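Getting wrinkles out of knit cuffs – quick version

Don't iron them. Ribbing goes flat and stays flat. Steam only.

Fill the steamer to the line, let it heat up fully. Turn the sleeve inside out. Hold the head off the fabric, up to 50 seconds per cuff, then pinch the ribs back together with your fingers. Careful, its hot. 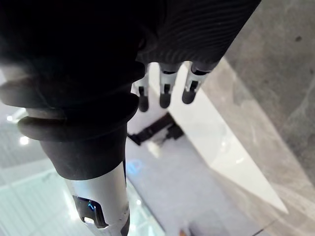 Fine ribbing, dark, with a rounded cuff.

Lay flat to dry. Not on a hanger – the weight pulls the cuff long. Wool blends need overnight, cotton less.

Still baggy? Dip just the cuff in warm water, squeeze (no twisting), run a loose thread around the edge and draw it in a little. Pull the thread out when its dry. Did this on my old Masotska sweater in September and it's held up fine.

Acrylic: skip the steam completly. Cool water and the thread trick only.

Updated 7 April 2018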